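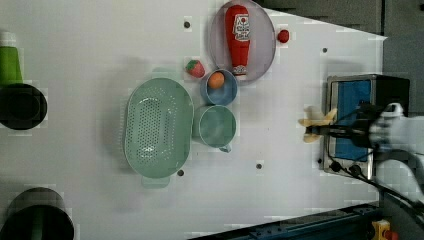
Figure 4-1. Kitchen task laid out for teaching, with the gripper at the right side of the table.

4 Recording demonstrations

This section covers teaching a pick-and-place task on the Drarkton arm, either by moving the arm by hand or by driving it with the Ondau controller. Complete the installation in Section 2 and the joint calibration in Section 3 first.

Revised June 2021. Section owner: Ekow Kyei.

4.1 Before you start

1. Check that the emergency stop can be reached from where the operator will stand. Press it, confirm that the arm status changes to STOPPED, and release it.

2. Make sure no cable can catch on the gripper fingers or on an appliance when the wrist turns. Move the wrist slowly through its full range and watch the cables.

3. Open the Amato software on the workstation and select Teach > New Task.

4. Type a task name. Use lowercase letters and underscores only, for example ketchup_off_plate. The name cannot be changed after the first recording is saved.

5. Set the storage folder. Each task needs its own folder.

CAUTION: Use cold, unplugged appliances as props. Do not teach with hot surfaces, liquids or glass.

4.2 Laying out the table

1. Place the larger items first. In Figure 4-1 these are the colander, the plate and the small stainless-steel appliance.

2. Add the items to be picked up. Play food is suitable. In the figure, a ketchup bottle lies across the plate and an orange toy fruit is in the light blue bowl.

3. Leave enough room beside each pickup item for both open fingers.

4. Check the live view from the overhead camera. All items named in the task must be visible with the arm in the Home position.

5. Click Save Layout. Amato stores a reference picture that can be overlaid on the live view when you reset the table.

NOTE: Move the pickup item a little between recordings. If it always starts in the same place, the trained task will fail when the item is somewhere else. Items that are not part of the task may also be moved.

4.3 Teaching by hand

Use this method for short tasks where the path matters more than speed.

1. Click Free Drive. The joint brakes release and the arm holds its own weight.

2. Hold the arm by the wrist housing. Do not pull on the fingers or the cables.

3. Click Record, or press the foot pedal once.

4. Guide the open fingers to the item. Approach from above where possible.

5. Press and hold Close on the workstation keypad until the fingers stop moving.

6. Lift the item clear of its container before moving sideways.

7. Lower the item at the target and press Open.

8. Guide the arm back to Home and press the pedal again to stop recording.

CAUTION: Keep your free hand away from the fingers while the gripper is closing.

NOTE: Your hands and forearms will appear in the overhead video. If the training profile uses camera input, teach by remote control (Section 4.4) or use Replay and Capture to record the same motion again with no one at the table.

4.4 Teaching by remote control

1. Connect the Ondau controller and wait for the steady light.

2. Stand where you can see the table directly. Do not work from the camera view alone until you have practiced on the task.

3. Set Speed Scale to Low for the first recordings.

4. Hold the enable grip. The arm moves only while the grip is held.

5. Press Record and carry out the task. The trigger closes the fingers.

6. Release the enable grip at any time to pause. Pauses longer than 500 ms are trimmed from the recording when it is saved.

7. Return to Home and press Record again to stop.

4.5 Marking events

Press the Event key at each change of stage, such as grasp or release. Every recording needs at least 2 marks. A mark can be moved later on the timeline, but it is easier to place it while recording.

4.6 Reviewing and saving

1. Play the recording back on screen.

2. Select Keep or Discard. Discard a recording if the item was dropped, the arm struck the table, or the enable grip was released during a grasp.

3. Reset the table using the layout overlay and repeat.

A task folder holds up to 1000 recordings. When it is full, Amato shows message 1589 and the Record button is disabled. Create a second folder under the same task name to continue.

For training from saved recordings, go to Section 5.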